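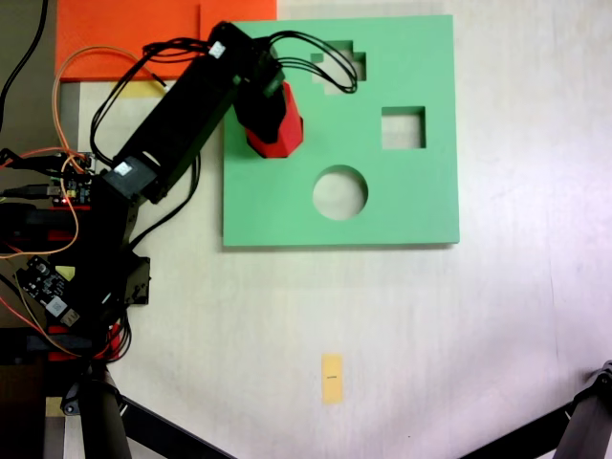 Chapter 10
What Do Toy Labels Promise?

Walk down the toy aisle of any large store and you will meet the word "educational" on almost 600 boxes. It sits on puzzles, on drums, on plastic phones. Few shoppers stop to ask who decided it belonged there. In most cases the maker did.

Take the shape sorter. A child matches a block to a hole, and the package says this "builds problem-solving." Maybe it does. But a child who gets better at a shape sorter has, first of all, gotten better at a shape sorter. Whether that skill carries over to anything else – to reading, say, or math at age eight – is a separate claim, and it needs separate evidence.

The Hornik survey, which we will return to in Section 3, looked at 729 toy packages. Of these, 84 mentioned a study of any kind. Darnix, one of the larger makers in the survey, cited its own customer reviews. Cerkex cited a study of adults.

As you read, keep these questions in mind:

What exactly is being claimed?
Compared with what?
Who paid to find out?

Key terms: transfer, control group, testimonial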